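Chapter 4
Puppet Stages and the Traveling Show

Puppet theater is often treated as a small branch of drama, meant for children. For much of its history it played to adults, in market squares and rented halls, and it made its living there. In this chapter we look at how a traveling puppet company was set up, what it carried, and how the stage itself shaped the plays.

We begin with the town of Irkholm, where a fair was held every April. The account book of the Grarel company lists 290 performances over several seasons, 184 of them given at fairs. The rest took place in barns, schoolrooms and inns. The book also records 77 puppets, many of them repainted to serve in more than one play.

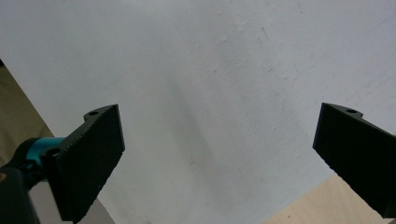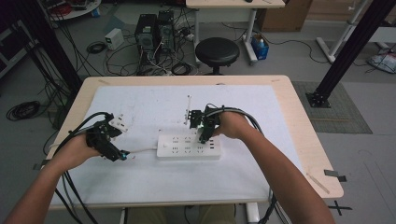
The second view has a power strip on a table covered with white paper.
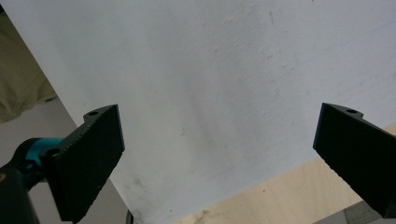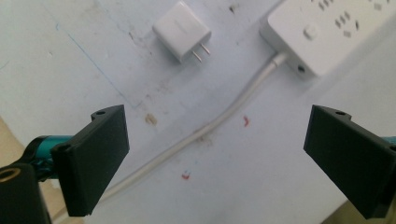
Text by the MacAulay Theater Readers staff

A booth stage had to go up fast and come down fast. The front was a cloth-covered screen, high enough to hide a standing adult. Glove puppets were worked from below, so their world had no floor. Characters rose into view, argued, fought and dropped out of sight. Plays written for this stage have short scenes and few props.

String puppets asked for something else. The operator stood above and behind, on a raised bridge, and the stage needed a real floor. Setting it up took most of a morning — and a flat piece of ground. Companies that used strings stayed longer in each town and changed the bill every night.

Read the opening scene of "The Miller of Undus" before going on to Section 4.1. Note where each character enters, and decide which kind of stage it was written for.

Print this page | E-mail this page
Last updated: 12 June 2024
Contact us | Copyright MacAulay Theater Readers | Back to top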